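Distura Residents' Forum > Building Operations > Shared Laundry
Topic: Revised laundry room schedule and folding table policy, effective September

Isska_House_Office
Posted 9:12 AM
Residents of Isska House are advised that the shared laundry room on the lower level will operate under a revised schedule beginning in September. Each apartment may reserve 2 machine slots per week through the sign-up sheet. Finished loads must be removed within 17 minutes of the end of the cycle. Folding of garments at the long table is limited to the resident's reserved slot. Items left on the table after the slot has ended will be placed on the shelf by the door. Questions may be posted in this topic.

yatsenko_4th_floor
Posted 9:40 AM
I acknowledge receipt of the notice and wish to register an objection to the removal period. The elevator serves 68 apartments and is frequently held on the upper floors. A resident who leaves the building's fourth floor at the end of a cycle may be unable to reach the laundry room in the time allowed. I request that the period be extended to half an hour.

Unit_17_Tenant
Posted 10:05 AM
I do not support the extension. The previous arrangement had no limit at all, and finished loads remained in the machines through the evening. The cycle length is displayed on the machine at the start. A resident may set a timer and come down before it finishes.

yatsenko_4th_floor
Posted 10:21 AM
The displayed time is not reliable on the two older Zurnon machines. I have recorded differences of several minutes in both directions. A rule measured in minutes should rest on a clock that keeps them.

O_Hordiienko
Posted 11:30 AM
Orest Hordiienko, east wing. I concur with the previous post as to the Zurnon machines. The second one from the wall adds a rinse when it is heavily loaded and the display does not change. I reported this in the spring and have the reply from the office, which says the matter was passed to the service company.

On the folding table, I ask the office to reconsider. A household of five cannot fold a full load inside the slot if the dryer takes up most of it. The table is long enough for two households.

Isska_House_Office
Posted 1:15 PM
The office confirms receipt of the earlier report regarding the second Zurnon machine. A service visit has been requested. Until it has taken place, the removal period will not be enforced for the two older machines.

The folding table provision stands. The office received more complaints regarding the table last year than on any other laundry matter.

Unit_17_Tenant
Posted 1:48 PM
I thank the office for the clarification. Residents who require more time may wish to carry their loads upstairs and fold them at home, as my household has done for years. T-shirts in particular need very little space. Ours are folded lengthwise first and then brought up from the hem, and the drawer holds a good many more of them that way.

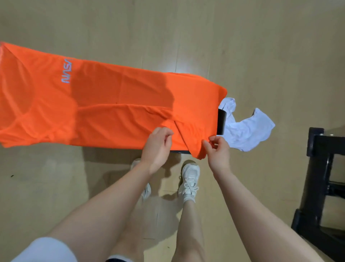 renter_north_stair
Posted 2:20 PM
Does the 17-minute limit apply to the dryers as well as the washers?

Isska_House_Office
Posted 2:34 PM
The limit applies to washers and dryers alike, with the exception of the two older Zurnon machines noted earlier in this topic.

O_Hordiienko
Posted 3:02 PM
Folding at home presumes a clear surface at home. I maintain my request concerning the table and will submit it in writing. I would also ask where the fine of 200 mentioned on the printed copy by the elevator comes from. It does not appear in the notice above.

Isska_House_Office
Posted 3:25 PM
The printed copy is an earlier draft and will be replaced this afternoon. The revised schedule carries no fine.

yatsenko_4th_floor
Posted 3:41 PM
Noted. My objection to the removal period remains on record.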